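Portas abertas na Zindent em novembro, quem foi?
Fórum > Automação e robótica > Visitas e eventos

vabreu
Fui ontem à tarde, grupo de 13. Escrevo à pressa antes que me esqueça. Célula pequena, um braço, bancada de madeira. Quem apresentou foi a Samira Saab, muito paciente com as perguntas. Tarefa: agarrar objectos de cozinha transparentes. Copos, garrafas, frascos. O costume que dá cabo das câmaras de profundidade.

sernetitz_pt
Transparentes a sério ou com fita por cima? Já vi esse truque na Flornetti.

vabreu
A sério. Sem fita. Deixo a vista da câmara do pulso, garrafa de detergente tombada na mesa. O DAWN lê-se ao contrario, através do plástico.

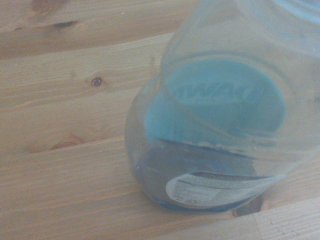

Re: Portas abertas na Zindent

noura_c
Boa imagem, obrigada. Mas olha que essa garrafa é das fáceis. Tem rótulo, tem azul escuro no fundo, o algoritmo agarra-se a isso. Queria ver com uma de água lisa.

vabreu
Perguntei isso mesmo. Fizeram com um frasco sem rótulo, 5 tentativas, falhou 2. Com a do detergente não falhou nenhuma enquanto lá estive.

noura_c
Pois. É o que eu digo.

carlarizk
Discordo um bocado, Noura. Numa cozinha quase tudo tem rótulo. E deitada de lado, com os reflexos todos na curva, não é assim tão simples. Nós na Saliba penámos meses com isso e a luz era melhor.

sernetitz_pt
Luz difusa ajuda imenso. Ponham um foco por cima e depois falamos.

carlarizk
Isso dou de barato.

noura_c
Tempo por ciclo? Ninguém fala disso nas demos.

vabreu
11 segundos, cronometrei no telemóvel. Lento, sim. A Samira disse que metade é planeamento e que ainda não mexeram nisso.

sernetitz_pt
11 s para uma garrafa... o meu filho faz mais depressa e refila menos.

albane_f
Ainda há vagas? A visita dura quanto?

vabreu
60 minutos, contando com o café. Inscrição à porta, de manhã há menos gente. Leva calçado fechado, a mim fizeram voltar ao carro. Se fores pede para ver o frasco liso e diz aqui quantas apanhou, a Noura não descansa enqaunto não souber.

noura_c
Confirmo.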